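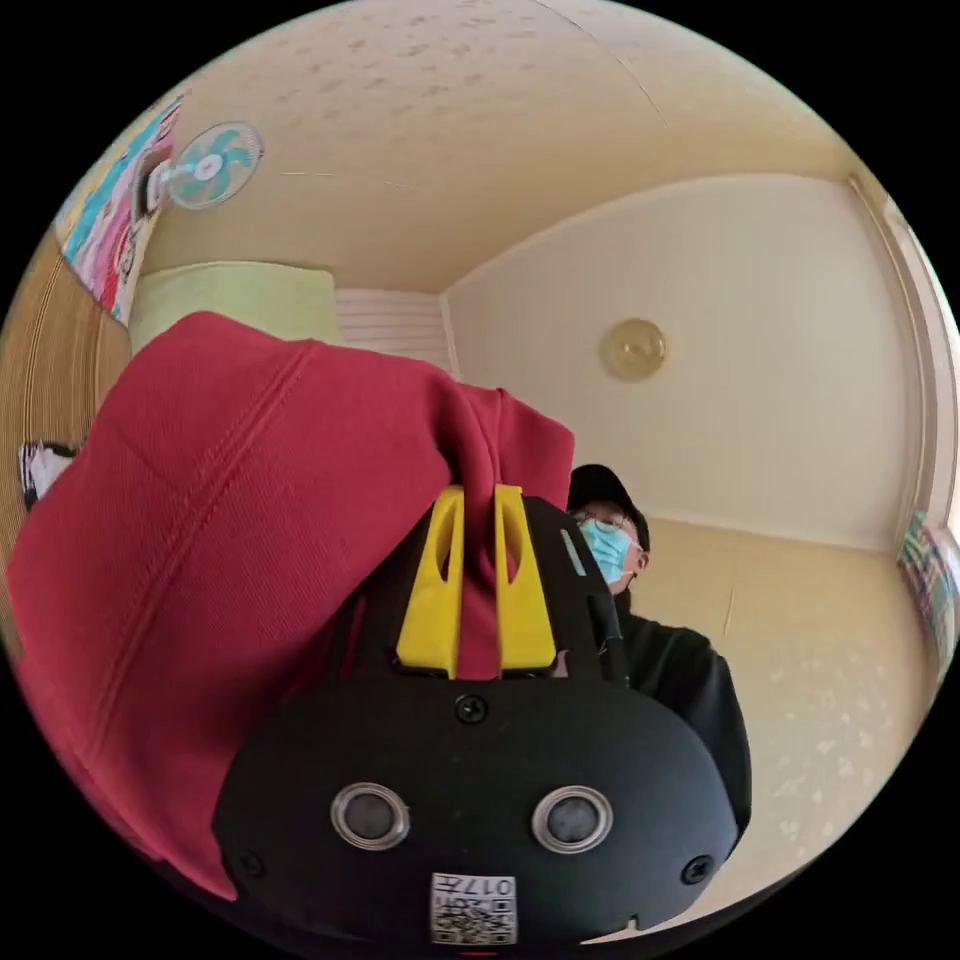 Cahier d'atelier -- teinture, août

Reprise des essais de solidité sur les rouges. Le lot 3528 (jersey côtelé coton, fourni par Sartori) est passé au bain hier en fin d'après-midi, recette inchangée par rapport au mois dernier, sauf le sel, ajouté en deux fois. Montée à 40 degrés, puis palier. L'unisson me paraît correct à l'œil, un peu plus foncé près des coutures, comme toujours avec cette maille.

9 h 15. Premier rinçage à froid. L'eau sort encore franchement rose. Deuxième rinçage, toujours rose. J'ai fait un savonnage à chaud avant le troisième, et là l'eau s'éclaircit bien. À noter pour la fiche : savonner après le deuxième rinçage, ne pas attendre.

Frottement à sec : bon sur les cinq éprouvettes. Frottement humide : moins bon, le témoin blanc se marque sur trois d'entre elles, surtout celles prises dans le sens des côtes. Aldo Bortolotti pense que le colorant en surface n'est pas assez éliminé et que le fixateur n'y changera rien. Je voudrais quand même comparer avec et sans, sur le même coupon, avant de trancher.

Dégorgement sur multifibre : la bande polyamide prend une teinte rosée nette, le coton presque rien, la laine un peu. L'acrylique et le polyester sont propres. Même profil que sur le lot de Bronmont, qui avait pourtant été teint avec l'ancien fût de colorant. Le fût n'est donc sans doute pas en cause.

Eau : la dureté a monté depuis les travaux sur la conduite. J'ai remis du séquestrant dans le bain de rinçage, dose habituelle. Penser à refaire une mesure au robinet du fond, celui de l'entrée passe par l'adoucisseur et ne dit rien d'utile.

Retrait après lavage domestique : jusqu'à 5 % dans la longueur, moins en largeur. C'est trop pour Skutema, qui demande des pièces stables avant confection. Les bords-côtes se resserrent plus que le corps et la couture latérale vrille légèrement. Séchage à plat essayé sur une pièce, le vrillage diminue mais reste visible. À voir avec le tricoteur, je ne crois pas qu'on rattrape ça en teinture.

14 h 30. Bain d'essai avec fixateur, petit coupon, rapport de bain identique. Le pH était trop haut au départ, corrigé à l'acide acétique, goutte à goutte -- la pipette graduée fuit, il faut en commander une autre chez Ludstead en même temps que les bandes témoins. Nuance après fixation : le rouge vire un peu vers le bleu. À regarder demain à la lumière du jour, pas sous les tubes de la salle.

Vu aussi : la cabine à lumière n'a toujours pas de lampe de rechange. Les cotations des gris de cette semaine ont été faites à la fenêtre, côté nord. Je l'ai écrit sur chaque feuille.

À faire :
frottement humide sur le coupon fixé, sens des côtes et travers
deuxième multifibre, même durée, eau du robinet du fond
renvoyer à Sartori la fiche de retrait avec les valeurs par pièce
nettoyer la cuve du milieu, il reste du rouge dans le joint du couvercle
ne rien passer de clair dans cette cuve avant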